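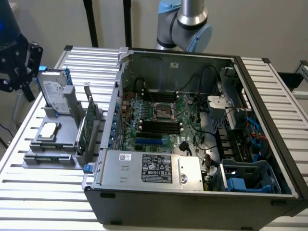 # Talk notes: Buying used without getting burned

(Slot is 30 minutes. Leave time at the end, the last group had loads of questions and I ran out of road.)

## Opening

- Say hi, thank Rukhsana Hayat for setting this up and for finding a room with a working projector.
- Show of hands: who's bought something secondhand in the last year? Who's regretted it? Keep your hand up if it was a couch!
- My story: I furnished my first apartment almost entirely from other people's garages. Some of it was great. Some of it smelled like a boat.
- Tonight covers furniture, bikes, kitchen stuff, and a tiny bit on electronics. I'm not a dealer, I just buy a lot of used things and I've made most of the mistakes already.

## Before you go look at anything

- Measure your doorway. Then measure the stairs, and the turn at the top of the stairs. I once bought a wardrobe that lived in my hallway from March until the next tenant took it over (they loved it, so fine).
- Look up what it sells for, not what people are asking. Asking prices are wishes. Most of the big sites let you filter by sold items, and hardly anybody turns that on.
- Send one message with all your questions in it. Sellers get tired of the drip-drip-drip.
- Ask "why are you selling?" You'd be amazed how many people just tell you the truth. "Oh, the drawer falls out on your foot." Thank you, ma'am!

## Furniture

- Pull out every drawer and flip it over. Look at the corners where the sides meet. Staples mean pay less, dovetails mean slow down and look harder.
- Sit on the couch in all the seats, including the one nobody likes. Lift one front leg a few inches. If the other one stays on the floor, the frame's tired.
- Smell it. Get right in there. Smoke and cat do not come out, whatever the internet says about baking soda.
- Tell the Doretti table story here: the ad said solid walnut, I drove out, looked at the underside, and the "grain" stopped dead at the edge. Still bought it. Paid 30 dollars instead of 200 and I eat breakfast at it every day.
- Bedbugs: check seams, screw holes, and behind the headboard with a flashlight. If you see anything at all, go home. Don't be polite about it.

## Bikes

- Ask for the serial number before you drive over. A seller who gets weird about it has told you plenty.
- Spin both wheels, squeeze both brakes, run through every gear. Look hard at the frame where the tubes meet.
- Hendrik Steyn fixes bikes for half the people in this room (wave, Hendrik!) and his rule is to add up new tires, chain and cables first, then decide what the bike's worth to you.
- My old Dellano: great frame, 310 dollars, and then I replaced nearly everything attached to it. I'd do it again but I'd haggle.

## Kitchen

- Cast iron, yes, always. Rust is fine, cracks aren't. Put it on a flat counter and see if it rocks.
- Nonstick, no. Skip it even if it's free.
- Stand mixers: plug it in, run it on every speed, listen for grinding. Bring your own extension cord, because the outlet is always somewhere silly.

## Electronics, quickly

- See it switched on, doing the thing you want it for. "Worked when I put it away" is a price cut.
- Computers: get a written list of what's inside. Processor, memory and drive can all be sold separately, and a case looks pretty much the same from the outside either way.
- Ask if the charger's included. Please ask. I own 2 laptops' worth of regret on this one.

## Haggling (people get squirmy here, keep it light)

- Make one offer, say it kindly, then stop talking. The stopping talking is the hard part.
- Point at something real. "The hinge is bent, would you take less?" goes down a lot better than "what's your lowest?"
- Have the cash in the amount you offered. Pulling out a big fold after pleading poverty is not a good look. (I did this. In front of her kids.)
- If they say no, say thanks and leave your number. Valquíria got her dresser that way after I'd given up on the seller completely.

## Wrap up and questions

- Handout is by the door, one page, checklist on the back.
- If there's time, ask Alcides to tell the piano story. He'll pretend he doesn't want to.
- Stack the chairs before we go!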